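The timestamp bug, and other ways I spent October

I write the dull parts of a robot learning pipeline. Other people get to do the models. I get the bit between the gripper and the training set, where recordings come in at one end as a heap of video and sensor logs and leave at the other as something a policy can be fed without being sick. The tool is called Surkeo, a name I inherited and have failed to change twice.

For most of October the task was a hairbrush. Pick it up, put it in a cup. You would think this was beneath the dignity of grown adults with pension contributions, and my mother does think so, but a hairbrush is a mean little object. It has a good place to hold it (the neck), a tolerable place (further down the handle), and a very bad place, which is the end with all the pins. A block of wood forgives you wherever you grab it. A brush has opinions.

We had 186 demonstrations, all done by hand with the gripper tool, and a policy trained on them that did something I can only describe as flinching. It would come down beautifully over the brush, line itself up, and then close on air a short way above the neck. After that it would lift, very pleased, and carry nothing to the cup with enormous care.
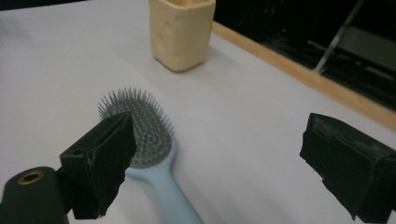
The first theory was perception, because the first theory is always perception. Shobha Thomas, who sits opposite me and owns the vision side, took this with good grace for a morning. She ran the detector over every approach and it found the brush. She ran it with the brightness turned down, and it found the brush. She then cropped out everything except the handle and it found the brush again, at which point she sent me the plots with no message attached, and I took the hint.

The second theory was depth. Pale thing, white table, not a lot for a stereo method to chew on. I liked this theory a great deal as it would have been the fault of physics. I spent two days on it. The depth on the handle was noisy, certainly, but it was noisy in both directions, and the gripper only ever closed too high. Noise doesn't have a favourite side.

The third theory was that the controller was impatient, and this one at least had a graph. If you plot the commanded finger width against the height of the tool, you get a curve that should come down, go flat, and then drop off a cliff: arrive, pause, squeeze. Ours dropped off the cliff while it was still coming down. I went through the controller code looking for the bit that did this and found nothing except a comment of my own from last year reading "tidy this up", which I deleted, so some progress was made.

Then on the Thursday I did what I should have done at the start and plotted the same curve for the demonstrations. Same shape. Same early cliff. The policy wasn't impatient at all. It had been shown 186 examples of closing too early and had learned them faithfully, like a good student of a bad piano teacher.

Except that the people in the demonstrations had plainly picked the brush up. You can watch them do it. So either the brush was leaping into the fingers or my numbers were wrong.

My numbers were wrong.

What the clocks were doing

There are two streams that matter here. Finger width comes off its own little board, with its own little clock. Tool pose comes out of the tracking, which runs on the video, and the video carries camera time. Surkeo lines the two up by working out an offset at the start of each session and adding it to everything.

The offset was fine. I checked it so many times that I can recite it. The trouble was in a helper called align_streams, which for every pose sample went looking for the nearest width sample. Perfectly sensible. But the pose samples were being stamped with the time the tracker finished with a frame, and the width samples with the time the reading was taken. The tracker is not quick. So each pose arrived wearing a late timestamp, and got paired with a finger width from its own future.

The fingers, as far as the training data was concerned, knew what was coming and got on with it early.

I would love to say this was subtle. It is one field in one struct, and the right one is next door to it. They are called stamp and stamp_src. I can't tell you who named them, in the sense that I can and it was me.

Why the block never showed it

We had been running for weeks on a wooden block before the brush turned up, and the block task worked. People outside this line of work find that odd, and so did I until I drew it out. When you demonstrate picking up a block, you tend to arrive, stop, and then close, and if there's a decent pause in the middle then a small shift in time moves you from one bit of the pause to another bit of the pause. You never notice.

With the brush, the demonstrators had got good. They were closing while still settling down on to the neck, all one movement, quite elegant if you slow it down. Take away the pause and the shift has nowhere to hide. We had been punished for hiring people with nice hands.

The fix, in the order I did it

1. Renamed the fields. They are now capture_time and processed_time, and anyone who confuses those is doing it on purpose.

2. Made align_streams refuse anything that isn't capture time. It used to accept a bare float, and a bare float will tell you whatever you'd like to hear. It now takes a small typed thing and throws a rude error otherwise. This broke 14 tests. I looked at each of them and every one had been checking that the wrong answer stayed the same.

3. Swapped nearest-neighbour for interpolation on the width. This made very little difference to anything and I only mention it because I argued for it in a meeting for the best part of an hour.

4. Wrote a check that runs on every new recording. It takes the moment the fingers stop closing according to the width log, and the moment they stop moving according to the video, and complains if the two disagree. The finger tips are black and the brush is pale blue against white, so even my idea of computer vision can manage it. I had Shobha look it over and she described it as "brave". 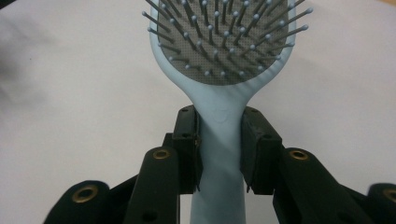 5. Reprocessed the lot. All 186, overnight, on the machine we call Maltdale, whose fans can be heard from the car park. Three of them failed the new check and I have put those in a folder to be dealt with, by which I mean a folder.

6. Retrained, with nothing else changed. This was harder than it sounds. By then I had a list of small improvements as long as my arm and wanted to slip a few of them in, and had I done so I would have learned nothing from the result.

Where it's got to

It closes on the neck now. Not every time, and there's a new habit where it dithers over the handle if the brush is pointing straight at it, but it dithers at the right height and I can live with that. The air-grabbing has gone. I miss it slightly. It had such confidence.

There's an older set from the Plastine task that went through the same helper. That is 800 recordings, and a fair amount of conclusion has been built on top of them by people I have to share a kitchen with. I've started the reprocessing and have told one person, quietly, near the kettle.

Things still on the list, mostly so that I can find them again:

The check assumes the fingers close once. Anyone who has a second go at the grasp gets flagged as a clock fault, which is unkind.

The offset is worked out at the start of the session and never again. Clocks drift. I haven't measured how much and am rather enjoying not knowing.

The plotting script still has the axes labelled the wrong way round. Everybody on the team has learned to read it like that, so I am leaving it until someone new joins.

If you use the Hollenstein loader to read our files, pull the latest before you do anything else. The old version looks for stamp, doesn't find it, and carries on with zeros.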